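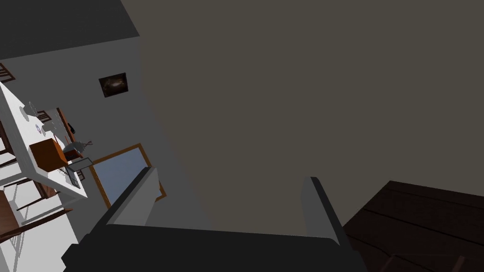

Gripper upkeep, quick list. Written up in January between other jobs, so bear with me.

**Wipe the fingers first.** Dry cloth, then a barely damp one. Inside faces matter most. No furniture polish!! Did that once and every mug went through the grip like soap.

**Open right up before you clean.** Full open, then power off at the wall -- not the pause button. Pause still holds the motor and you'll be fighting it.

**Check the gap.** Ours is 100 mm on the Flato hand. Steel rule across the tips, then again down by the palm. More than 2 mm differnce and a finger has worked loose. Hex key, quarter turn each side, measure again.

**Palm housing.** Soft brush along the seams. Crumbs get in, flour is worse. Don't blow it out with a can, just sends it deeper. 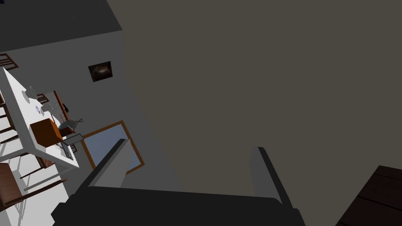 *Fingers open, nothing gripped, arm well clear of the table.*

**Test squeeze.** Empty cardboard box, never the good cups. Close, hold for a count of 5, open. Listen. Clicking = dirt in the slide. Whining = needs grease, a dab of the Carero stuff, pea size, no more.

**Re-zero after any knock.** Menu 59 on the Nasr controller. Long way down the list, keep scrolling. Wait for the second beep, the first one means nothing.

**Spare pads.** Trerier ones fit but want triming at the corners. Sharp scissors. Meriem El Sherbiny does hers with a craft knife and gets a neater edge -- borrow her if you can.

Screws go in a saucer, not on the worktop. Still one missing from last time, if anyone finds it.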